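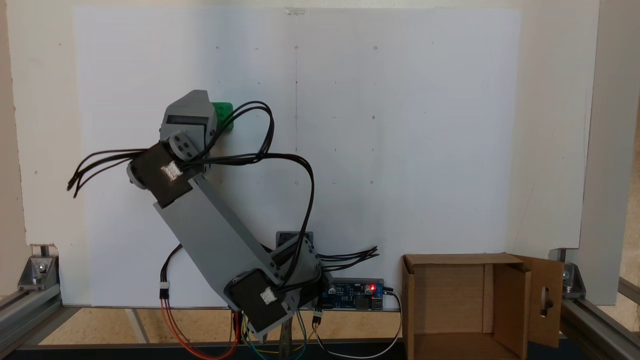
Tretside is seeking participants for a working group that will draft a good practice guide for small robot arms used in teaching labs, community workshops and low-volume benches. Existing industrial safety standards were written for large machines behind fences, and they give little direct help to a person responsible for an arm that fits on a table. The guide will cover arms with printed links and hobby-class servo motors, where the wiring is run outside the structure. A bundle of wires that arcs from the gripper back down along the arm can snag at the limits of travel, and black leads left hanging with bare tips beside a joint are the sort of condition the inspection section will have to address. Controller boards placed next to the base, within reach of the arm, will be treated in the same section.

The working draft is known as the Drelasby Guide. It stands at 30 clauses, of which 20 have been through a first reading. The remaining clauses need testing by people who build, maintain or supervise this type of equipment.

What participants will do

Each participant will be assigned to one of 3 streams.

Stream A, Wiring and Power. Strain relief, service loops, connector retention, termination of unused conductors, separation of power and signal leads, colour coding, emergency stop location and behaviour on loss of power.

Stream B, Structure and Mounting. Fastener checks, inspection of printed parts for layer separation, base fixing, marking of the working area and storage of loose items near the arm.

Stream C, Operation and Records. Start-up checks, speed and torque limits during set-up, supervision ratios, lockout for small equipment, fault logs and criteria for returning an arm to service.

Participants will read the clauses assigned to their stream, apply them to at least one arm at their own site, and record the result on the form supplied. Comments must cite the clause number and propose replacement wording. Comments that state a general preference without proposed wording will be logged but may not be discussed.

Time commitment

Participants should allow roughly 20 hours over the life of the project. Stream meetings are held online. One in-person session will be held at the Pustden workshop in February, and attendance at it is encouraged but not required. Travel costs for that session will be reimbursed on presentation of receipts, subject to prior approval.

Who may apply

Applicants must have regular access to a bench-top arm with at least two powered joints and must be authorized by their organization to carry out checks on it. Practical experience counts as much as formal qualifications. Technicians, lab supervisors, teachers, graduate students and maintenance staff are all eligible. Previous work on a standards body is not needed.

Suppliers of arms, servos or controllers may apply but must declare their commercial interest. No more than one participant will be accepted from any single supplier.

Conditions

Participation is unpaid. Participants are not to alter an arm in order to obtain a passing result before the first check is recorded. Faults should be recorded as found, then corrected. Any fault that presents an immediate risk of shock, burn or crushing must be dealt with under the site's own procedures before the check continues.

Photographs submitted with a form should show the arm with its wiring in place and power off. Where a joint is photographed close up, include a second view that shows its position on the arm. Do not include students or members of the public.

Draft clauses are confidential until the public review opens. Contributors will be listed by name in the published guide unless they ask to be left out.

How to apply

Send a one-page statement to Brodie Rutherford, Working Group Secretary, Tretside, at the Costigan office. The statement should give your role, the type of arm you have access to, your preferred stream and a second choice. Mark the subject line "Drelasby Guide, Call for Participants". Attach written authorization from your organization if you have it. Otherwise it may follow once a place is offered.

Applications close October 14, 2023. Receipt will be acknowledged by email.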